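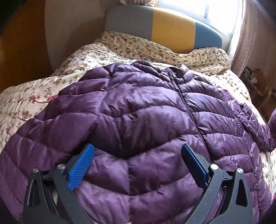 The purple down jacket on the bed in Rasa Juška's spare room.

Rasa Juška owns 19 coats and jackets, and every November she goes through them on the bed in her spare room in Multanau. She mends outdoor clothing for a living, so people expect her own closet to be in good order.

"It's not," she said. "I do everybody else's zippers first."

I visited her on 24th November, when the down things were coming out of storage. She opened her repair business, Ritbridge, in the front half of the house after leaving a job at a tent factory. Down jackets are most of her winter work. They come in flat, torn at the cuff, or with a zipper that has given up.

She likes to work on a bed when she is only checking a jacket over. A table is too hard and too narrow, she said, and the sleeves slide off it.

"You lay it out with the front up and you go along the rows with your fingers. You feel for the empty places. The shoulders go first, from backpack straps, and then the part you sit on."

Her own rule is that nothing filled with down stays packed small over the summer. She learned this from a sleeping bag that spent two years in its sack and never got its height back. Now her jackets hang in a wide closet from spring on, and only the small pieces go in a drawer.
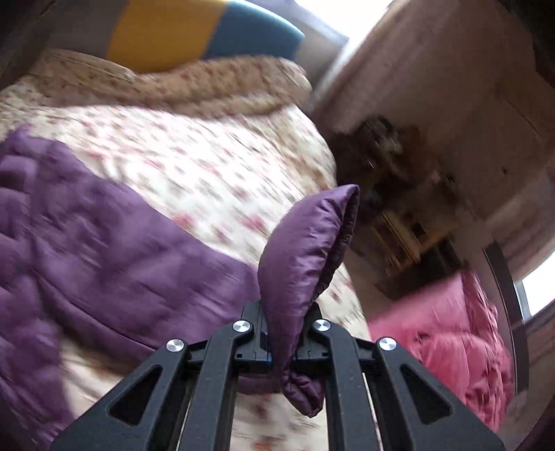 "The small things are what I lose," she said. "A hood, a pouch, one mitten. I fold them over once and put them with whatever they belong to. If I put them somewhere clever, I won't see them until August."

Washing is the question customers ask her most. She washes down twice a year at most, in a front-loading machine, with a soap made for it. Then it goes in the dryer on low for as long as it takes, with a stop every half hour to break up the lumps by hand.

"People take it out too early. The outside feels dry and they think they're finished. The inside of the row is still wet, and a week later it smells."

Khải Huỳnh, who cuts patches and answers the phone at Ritbridge, keeps a notebook of every repair. The latest entry when I visited was number 546, a torn pocket. He told me most customers wait a whole season before bringing a jacket in.

"They put tape on it," he said. "Then we have to get the tape off – that takes longer than the hole."
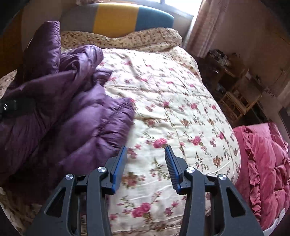

The bed with its floral duvet, where the down things get checked over.

The bedding in the spare room is flowered, and Juška has no plans to change it. She said a light background helps her spot stray feathers, and she picks them up as she goes.

I asked whether she ever gets rid of a jacket. She gave two away last winter, both too short in the arms. The rest she intends to keep mending.

"If the shell is good, you can fix the rest," she said. "I'll do the zippers in January, when it's quiet."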